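Hi Ignacio,

You asked for something looser than the spreadsheet this time, so I'm taking you at your word. Coffee's on and the Gulyás rye is proofing, and I've got an hour before the second batch of brownies comes out.

The big news since July is that the Gredano grant money is nearly all turned into things you can eat. The whole-grain cookie line has four recipes I'd put my name on. The oat and tahini one is the favorite by a mile (people keep asking if there's butter in it, and there's plenty!), the rye brownie comes second, and then there's a plain spelt shortbread I thought would be a filler and now bake for myself on weekends. The fourth is the buckwheat ginger snap. It snaps on the first day and bends on the second, but I'll get to that.
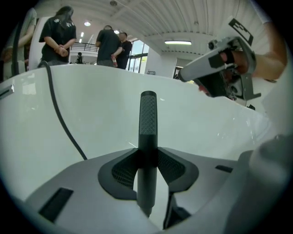
Are we still on track to have all the recipes tested by the end of the grant? All but one - the ginger snap needs another round or two, and everything else has been through the home bakers and come back with notes I can use.

We sent out 100 test packets with the recipe card, a feedback sheet and a stamped envelope. The sheets that came back were chattier than I'd hoped for, and I've read every one of them, some twice. The most common complaint was my instruction to "chill until firm," which apparently means anything from ten minutes to overnight depending on who's reading. It now says 45 minutes in the fridge. A lady who signed herself only as "Plondura street, third floor" wrote two full pages on the shortbread and was right about nearly all of it, so her resting time is in the new version.

Flour is where the budget hurt. The Skarnesik mill raised its price on the spelt right after we ordered the first sacks, and I ended up paying $300 more than I'd planned. I moved that over from the packaging line, where we'd put in too much anyway. Total spent so far is $2117, receipts attached in the usual folder. I know you like the categories to match last quarter's, and they do except for "parchment and misc," which I've split in two so you can see how much parchment we go through. It's a lot of parchment.
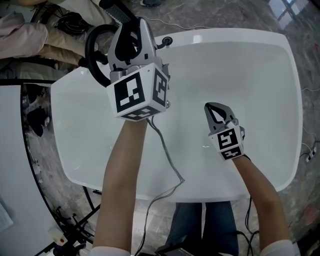
Back to the ginger snap for a minute. Buckwheat holds on to water in a way I didn't respect enough when I wrote the proposal, and swapping some of the brown sugar for white got me partway there. Dropping the molasses by a tablespoon got me a bit further but then it tasted like somebody else's cookie. Oda Sjöberg, who is doing the tastings with me on Monday nights, thinks we should roll them thinner and bake them longer at a lower heat. I've tried it at 300 degrees and the edges are lovely, but the middles still give a little by the next afternoon. Next up is a second bake, biscotti style. I'll report back, probably with my mouth full.

The workshops are going fine. We've run eight of them now, and the evening ones fill up while the Saturday morning one limps along, so I'd like to swap the last Saturday for a weeknight if you don't mind. Same cost, same room, more people. Could you let me know pretty soon? The booking desk wants an answer and they are not patient folks. 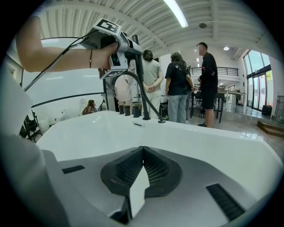
One more thing on the workshops: I'd like to add a freezer dough session. Half the questions I get at the end of class are from people who love the recipes but can't face a mixing bowl after work, and the tahini dough freezes like a dream. Scoop it, freeze it on a tray, bag it, and bake from frozen with two extra minutes. The brownie batter is a different story - it bakes up gummy after a week in there, so I'd leave it out of that class.

What's left on my list: finish the ginger snap, get the recipe cards proofread (Oda found "backing soda" on two of them), price the second print run, and write up the nutrition panel for the shortbread. I've also got half a sack of rye to use up, so expect a loaf when you come by.

Talk soon, and thanks for being so easy about the flour money!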